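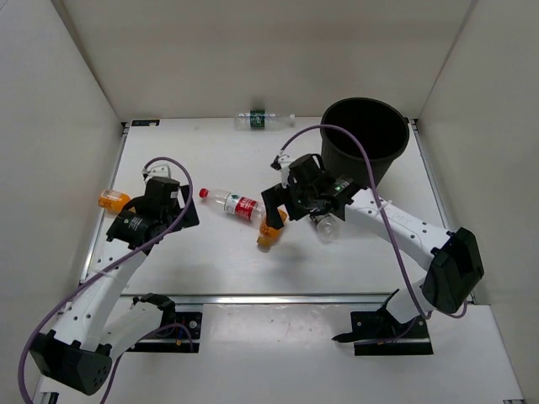 Notes for the bottle talk. Read the bits in bold out loud, the rest is for me.

Running time is 25 minutes plus questions. Hand out the sheet at the end or people will read it while I'm talking.

## Opening

**Good evening. I'm going to talk about plastic drinks bottles, and what we do with them between the last mouthful and the bin.**

Ask for hands: who rinses? Who takes the lid off? Who squashes? Wait for the laughing to stop. There is usually an argument between couples at this point, so let it run for a minute.

**Tonight is about the part that happens at home, at work and in halls like this one. I'm not going to talk about what the plant does with it, except where it changes what you should do.**

## Slide 2: the December count

Background if asked: we kept every drinks bottle thrown away at the Bisine centre during December. Café, sports hall, meeting rooms and the front desk. Counted each Friday on the stage, after the badminton had packed up.

**We counted 1,012 bottles in the month. Of those, 800 were in the right bin. The rest were in general waste, on window sills, under seats and in the plant pots by the entrance.**

Pause on the plant pots.

- Most of the ones in general waste came from the meeting rooms.
- The sports hall did well. There is a recycling bin right by each door.
- The café did well on bottles and badly on lids.

**The meeting rooms had one bin each, and it was for general waste. People put the bottle in the bin they could see.**

Don't get drawn into the cleaning contract here.

## Slide 3: what we changed

**In January we put a second bin in each meeting room. Plain, black, round, open at the top. We stood it near the back wall, beside the general one, and put a label on the wall above it.**

The label matters. First week we had no label and got banana skins.

Someone will ask why not a bin with a lid. Answer: we had two with swing lids in the corridor and they got sticky, and people stopped pushing them. An open top is easier when your other hand is full.

Someone will ask about cost. Answer: they were in the Nokonum catalogue and we bought six. I haven't got the invoice with me.

## Slide 4: caps

Slow down for this one, it gets the most questions.

**Caps on or caps off? Round here, caps on. Empty the bottle, squash it a little if you can, and screw the cap back.**

A loose cap is small. It falls through things and gets swept up with the dust. Colour makes no difference: white, red, orange, all the same for our collection.

If there are people from over the river, remind them their council may say something else and they should look at their own leaflet.

## Slide 5: labels

**Leave the label on. You don't need to peel it, soak it or scrub it.**

One woman at the last talk had been soaking hers overnight in the sink for years. Be kind about this if it comes up again.

Full plastic sleeves are different. If the sleeve covers the whole bottle and has a tear strip, take it off. If there's no strip, leave it.

## Slide 6: rinsing

**A splash of water, a shake, tip it out. Use the washing-up water if it's still in the bowl.**

Water bottles don't need it. Juice and fizzy drinks do, mainly in summer, for the wasps. Milk always does.

Half-full bottles were the other big problem in the count. We poured away a lot of flat orange. Ask the front row to guess which room was worst (it was the Bermúdez Room, the big one upstairs with the projector).

## Slide 7: clearing a table

This is the practical bit. Put the empties out on the trestle before people arrive, different sizes, lying anyhow, with the bin at the back.

**At the end of a meeting, this is what's left. It takes one person a minute or two if the bin is in the room.**

Show it:

1. Pick up the big ones first. They roll.
2. Tip out anything left in the bottom.
3. Cap on.
4. Into the bin, then check the floor and the window sill.

Ask for someone to come up and do it. If no one will, do it myself and keep talking.

## Slide 8: since then

**We counted one ordinary week before the new bins and one after. Before, the meeting rooms put 66 bottles in general waste. After, it was 12.**

It's only two weeks, so don't oversell it. There was a training day in the first one.

## Questions

- Black trays: no, not in this collection.
- Bottle tops for charity: the Zisero shop still takes them, clean ones only.
- Crushed flat or left round: either.
- Glass: car park, left-hand bank.

Sheets are in the blue folder, 70 copies. Bring the spare ones back. Trestle goes behind the stage curtain, folded, legs to the wall.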